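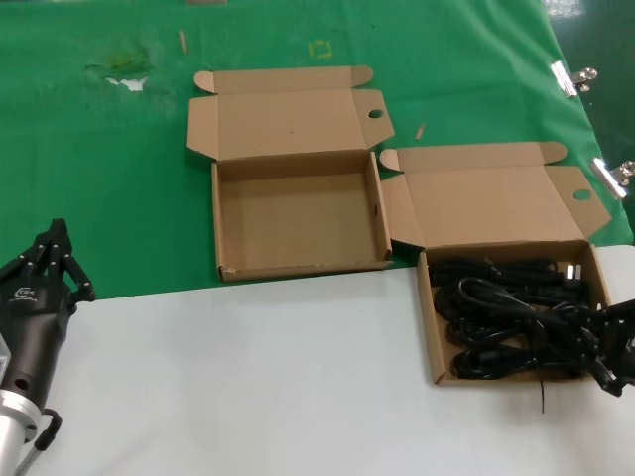 Open day at the Braranholm board mill, July 7, 2018

The mill at Braranholm opens to the public once a year, and this was the first time I had managed to get a place. Tickets were free but had to be booked in June. I took the early train and walked up from the station, a flat twenty minutes along the river with one badly signed turning by the bridge.

The mill has been run by Cloretti since the old owners, Galbraith, sold it. It takes in waste paper and makes brown board for packing. Visitors sign in at the gatehouse and are given ear plugs, a hard hat and a yellow waistcoat. Open-toed shoes are not allowed. Two people in our group had come in sandals and had to stay in the canteen.

The yard

Our guide was Esben Steinarsdóttir, who normally works on the night shift. She began in the yard, where the bales of waste paper come in by lorry and are stacked under a long roof. Each bale weighs more than 400 kilos and is held together with wire. Most of what we could see was old supermarket packing, with a fair amount of newspaper mixed in.

Someone asked about pizza boxes. A little grease can be dealt with, she said, but food stuck to the lid is a nuisance and the lid is better torn off and thrown away. Plastic tape is not much of a problem as it comes out in the pulper. Wax-coated boxes are, and a load with too many of them is sent back.

The pulper and the machine hall

The pulper is a large open tub in the floor with a rail round it. Bales go up a conveyor and drop in, and the water turns them to something like porridge. It smells sour and rather sweet, and the smell was still in my jacket on the way home.

From there we went through to the machine hall, which is very hot and too loud for talking. Steinarsdóttir held up cards with a few words on each. The board machine, a Rundix, is 83 metres long. Wet pulp goes in at one end and a reel of dry board comes off the other. We walked along it on a raised walkway and were asked not to stop, so I saw less of the drying rolls than I would have liked. There is a window into the control room at the far end, where two people were having their lunch.

Cutting and folding

The last part of the tour was about how board is made into boxes. Corrugated board has a wavy layer glued between two flat ones, and the waves should run up and down when the box is standing, as that is the way it can bear a load. Folds are pressed in before the box leaves the works, so it can travel flat and be put up by hand later. A box opened out again shows how much of it is tabs and flaps: this one has rounded tabs and a small oval hand-hole.

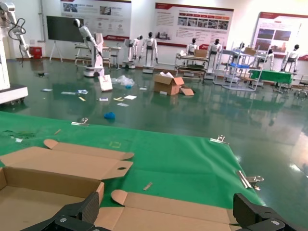

Getting there and practical points

The tour takes two hours and there are a lot of metal stairs. There is no lift to the walkway. Children under ten can go round the yard but not into the hall.

The canteen was selling soup, rolls and coffee, cash only. Parking is in the field opposite the gatehouse, which was full by eleven. Trains back run once an hour, and the station has no shop.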